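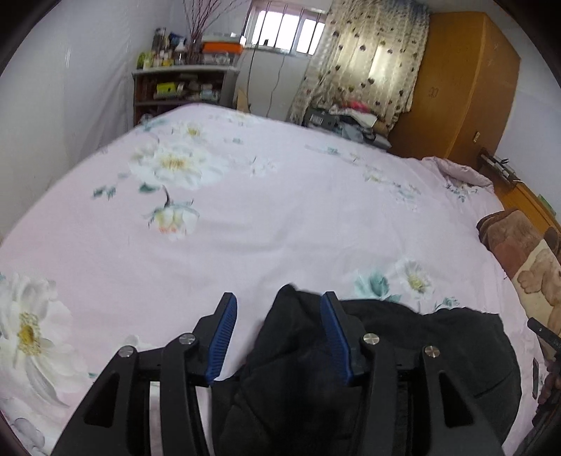 Zum Inhalt springen
Start Magazin Wohnen & Haushalt

Das Märchen vom leeren Kleiderschrank

Ausmisten soll uns ruhiger, reicher und sogar schlanker machen. Unsere Autorin hat nachgefragt und glaubt nur die Hälfte.

Von Rozália Juhász

Der Kurs heißt »Leicht werden«, dauert sechs Wochen und kostet 852 Euro. Dafür bekommt man Videos, ein Arbeitsheft und die Erlaubnis, sich von seinen Pullovern zu trennen. Anbieter ist die Firma Grultis, die nach eigenen Angaben allein im August 1.130 Anmeldungen verbucht hat. Wie viele davon den Kurs beendet haben, wollte man mir nicht sagen. Das werde nicht erhoben.

Ich habe nichts gegen Ordnung. Mich stört der Ton. Wer 131 Kleidungsstücke besitzt, hat laut Arbeitsheft »ein Thema«. Wer nach der dritten Woche noch über 55 liegt, soll sich fragen, wovor er sich schützt. Vor der Kälte vielleicht? Auf Seite zwölf folgt dann der Hinweis auf die Grundgarderobe von Zundix, neu, in Sandfarben, mit Kursrabatt.

Bethel Hailu hat sie gekauft. Zwei Jahre lang hat sie nach der Methode gelebt, heute spricht sie darüber wie über eine alte Diät. »Ich hatte plötzlich nichts mehr für Beerdigungen«, erzählt sie. »Und nichts zum Streichen.« Beides hat sie nachgekauft, die Malerhose sogar zweimal.

Wohin die aussortierten Sachen gehen, kommt im Kurs kaum vor. »Weitergeben« steht da, mit einem Herzchen. Im Secondhandladen Bodnár, den Edit Tóth seit elf Jahren führt, klingt das anders. Die Säcke kommen im Januar und nach den Sommerferien, und das meiste darin kann sie nicht verkaufen: dünne Shirts, verzogene Nähte, Hosen mit kaputtem Reißverschluss. »Die Leute wollen, dass ich ihnen das schlechte Gewissen abnehme«, sagt sie. Inzwischen nimmt sie nur noch nach Termin an.

Bleibt die Frage nach der inneren Ruhe. Grultis verweist auf eine Befragung unter den eigenen Kunden, durchgeführt direkt nach der letzten Lektion. Dass zufrieden ist, wer gerade viel Geld ausgegeben und den Schrank ausgeräumt hat, überrascht mich wenig. Interessanter wäre der Stand ein Jahr später - aber auch den erhebt man nicht.

Hòa Ngô, Änderungsschneider, gibt eigene Kurse im Stadtteilzentrum Gorkia. Knöpfe, Säume, Flicken, abends ab sieben. Wer kommt, bringt ein Teil mit und nimmt es wieder nach Hause.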